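Ticket: Opinion columns on foreign policy disappear from the archive after the update
Opened by: Daryna Vakulenko, Westeo Review, translations desk
Status: Solved, one point still open

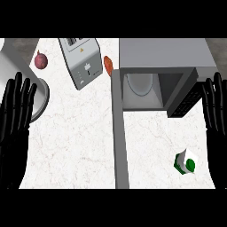 After the January update of Castari our readers cannot find the older columns on sanctions and on the grain agreement. When I open the section "World order" I see 18 columns. Before the update there were 300. The articles are not deleted, because I can still open them if I have the direct address.

What I have tried already:
Cleared the cache on the server and in my browser. No change.
Logged in as editor, then as ordinary reader. Both see the same short list.
Searched for the word "NATO". The search gives two results, and both are letters from readers.
Rebuilt the index on Saturday at night, when we have few visitors. It stopped at 70 per cent and gave the message "author field not valid".

This is urgent for us. We are preparing a series on how the smaller states vote when the large powers disagree, and the new texts refer to the old ones in almost every paragraph. One reader has already written that we are hiding our former opinions about the sanctions. I would not like to receive more letters of this kind.

Reply from Dallholm support
Thank you for the clear report. Please tell us if the missing columns have something in common, for example the same author, the same language or the same import.

Reply from Daryna Vakulenko
I compared them this morning. All the missing columns which I checked are translations. They came to us from the Lahlou archive, and in these texts the author field holds two names, the columnist and the translator, with a slash between them. The columns written directly in English are all in the list.

Reply from Dallholm support
Then we know the cause. The new version does not accept a slash in the author field and leaves such articles out of the lists. Please go to Settings, Import, Authors and choose "Split names at slash". Save, and start the index again.

Reply from Daryna Vakulenko
I did it and the index went to the end. The section shows 300 columns again, and the search for "NATO" also finds the translated ones.

One thing is still not correct. The translator now stands in first place, so it looks as if our translator is the one who accuses Washington and Brussels. He is not happy about it. Can the order be changed for all the articles together, or must I open each one by hand?

Reply from Dallholm support
It can be done for all together, but only from our side. We have passed it to the import team and will keep this ticket open until the names are in the right order.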